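Accueil Le groupe Produits Références Actualités Presse Contact

Communiqué de presse

Gruritz présente sa rampe modulaire en PVC destinée aux ateliers d'enseignement technique

Skostport, novembre. La société Gruritz, spécialisée dans le matériel pédagogique pour les métiers de la plomberie et de l'arrosage, annonce la mise à disposition d'une rampe d'assemblage en tube PVC conçue pour le travail sur table. Le produit complète la gamme Olanham, déjà proposée aux centres de formation et aux lycées professionnels.
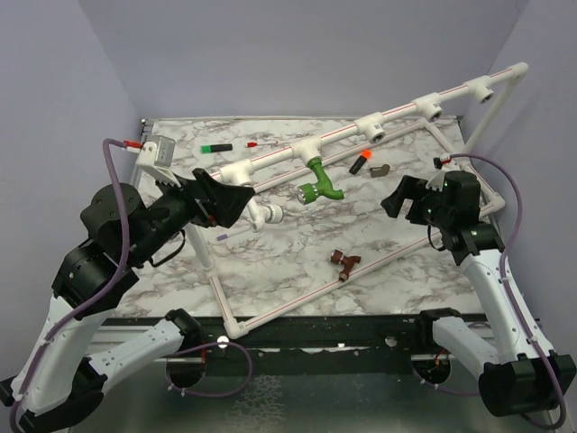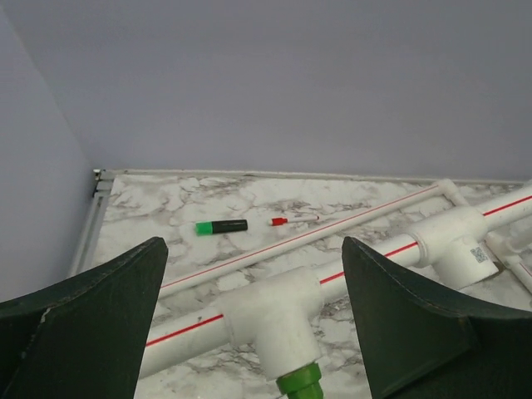 Rampe en tube PVC blanc, sur un plan de travail à motif marbré. Gamme Olanham.

La rampe se compose d'un cadre rectangulaire bas et d'un tube surélevé qui reçoit des tés à emboîture. Chaque té accueille un raccord terminé par une buse métallique. Les raccords sont livrés en plusieurs couleurs, dont le blanc et le vert, afin que le formateur puisse imposer un ordre de montage ou attribuer une teinte à chaque circuit. Les tubes sont repérés par un filet rouge sur la longueur, qui sert de référence pour l'alignement des emboîtures.

L'ensemble se monte à sec, sans colle ni outillage, et se démonte à l'issue de la séance. Les élèves apprennent à présenter le raccord dans l'axe, à contrôler la profondeur d'emboîtement et à orienter la buse avant serrage. Les repères sont tracés au marqueur directement sur le tube et s'effacent avec un chiffon humide. Un livret de 20 pages, fourni avec chaque rampe, propose 10 exercices de difficulté croissante, depuis la pose d'un seul raccord jusqu'à l'équipement complet de la ligne.

La mise au point du produit a été conduite avec le bureau d'études Soomro, chargé de la définition des cotes et des essais de répétition. Au terme de 1624 cycles de montage et de démontage, les emboîtures ont conservé une tenue conforme au cahier des charges. Les résultats détaillés de cette campagne sont communiqués sur demande aux établissements acheteurs.

Gruritz a retenu un format de table pour répondre aux contraintes exprimées par les établissements, dont les ateliers ne disposent pas toujours d'un mur d'essai. Les éléments sont rangés par famille dans une caisse compartimentée : tubes, coudes, tés, raccords à buse. Toutes les pièces peuvent être commandées séparément.

La rampe est disponible dès à présent auprès du service commercial de Skostport. Elle est garantie 3 ans, hors buses et pièces d'usure. Les établissements déjà équipés de la gamme Olanham peuvent utiliser leurs raccords existants, sous réserve de vérifier le diamètre indiqué dans le livret. Des séances de prise en main sont organisées pour les équipes enseignantes, sur inscription.

À propos de Gruritz

Établie à Skostport, la société Gruritz conçoit et distribue des équipements pour l'enseignement technique et la formation continue.

Contact presse : service communication, Gruritz, Skostport. Visuels et fiche technique sur demande.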